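FOR IMMEDIATE RELEASE - October

**Uvent brings its tabletop clean-up course to Bradunham, free places still open**

BRADUNHAM - Crumbs, flakes, dust, bits. Small mess on a flat surface, and how to get it off without spreading it. That is the whole subject of the Tabletop Course, which Uvent opens this month at the Sheehan building, ground floor, side entrance. Twelve sessions, mornings from 9:30. Tea at the back.

The course is for people who clean up after others: craft room staff, cafe workers, school kitchen helpers, parents of anyone under six. No experience needed. Bring an apron if you like your sweater.

Uvent ran a first version last year in two rooms over a shop. It filled up fast and the waiting list reached 26 names before we closed it. The new room is bigger, has carpet underfoot and gets decent light before noon. 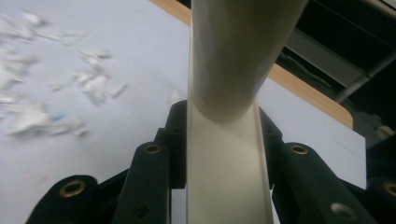 Tool handling takes up the first session, and it takes longer than people expect. Most of us grab whatever is nearest and push. Participants try several grips and several tools, then do the same square of table again and compare. Plastic is the standard material for the course, in a plain cream color with a smooth surface, slightly glossy, so a damp cloth is all it needs afterwards. Metal pans were tried last year and dropped. Too loud, and they scratched.

"People come in thinking they know how to sweep a table, and they do, sort of," said Despina Barbu, who wrote the course. "Then I ask them to do it again without anything landing on the floor. Thats the first morning gone."

Session two is small colored crumbs. Session three goes on to the dry, flaky kind of mess, the sort that breaks up more every time you touch it. After that it is corners, cloth edges, table joints, and one full morning on wet spills, which Barbu says she was talked into.

Each person gets a place at a table and a clean surface to start. White is best. Dark tables hide too much and folks stop early, think they're done, then the light changes and there it all is.
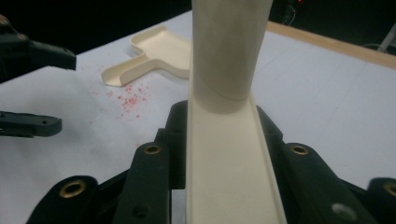 Sessions run 90 minutes with a short break. The pace is slow on purpose. Barbu asks for short strokes toward the pan, a pause, then a second pass from the other side. Pan flat to the table the whole time. If the front edge lifts, the fine stuff goes under and you start over. Small piles get picked up as you go, no saving everything for one big heap at the end.

Stilanar, the housewares supplier, has put up 1,000 dollars toward materials and printed the handbook. The handbook is short, stapled, and has room for notes. Extra copies at the front desk while they last, please take just one.

"We looked at what was left on the tables at closing time and it was always the same thing, the little pieces," said Horațiu Dumitrescu, who manages the Sheehan building for Uvent. "The big pieces somebody picks up. The little ones stay there till morning, or they get wiped onto the floor and walked down the hall. I wanted a course on the little ones."

Dumitrescu also asked for a shorter evening version for people on shift work. Dates not set yet. Leave your name at the desk and Uvent will call.
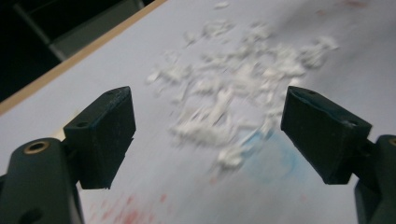 **What is the best way to pick up dry flakes without grinding them finer?**

Work from the outside in, with light strokes, and don't press. Gather the stray bits first, then bring the edges toward the middle, then take the pile in two or three goes. A barely damp cloth at the very end gets the powder. Starting with the cloth just makes paste.

More on this is in the handbook, page 12, along with a short section on glitter. The glitter section is mostly a warning.

Last year's group was also asked to keep a tally at home, one mark for each time they cleared a table or counter over the length of the course. The combined total came to 2,028. The tally sheet is back this year and is still optional, though Barbu would like it known she reads them all. 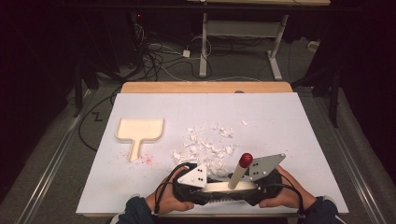 Sign-up is at the front desk in the Sheehan building or by phone during office hours. Places are free for anyone living or working in Bradunham. People from outside town are welcome if there is space on the morning, first come first served. Children over ten can attend with an adult, same table.

Parking is behind the building, enter from the north side. The front lot is for deliveries until 11 and they do tow. Step-free access through the side entrance, ring the bell and wait, it's slow to answer.

Finished participants get a certificate and keep thier handbook. Anyone who misses more than two sessions can make them up with the next group, no need to start again.

Press visits are welcome at any session except the first. Please call ahead and keep bags off the tables.

**About Uvent**

Uvent runs short practical courses in household and workplace skills from the Sheehan building in Bradunham. Other courses this season: folding and storing linens, packing a shelf, basic mending.

**Press contact**

Horațiu Dumitrescu, Uvent, Sheehan building, Bradunham. Mornings best. Interviews with Despina Barbu on request, after 1 pm.

\# \# \#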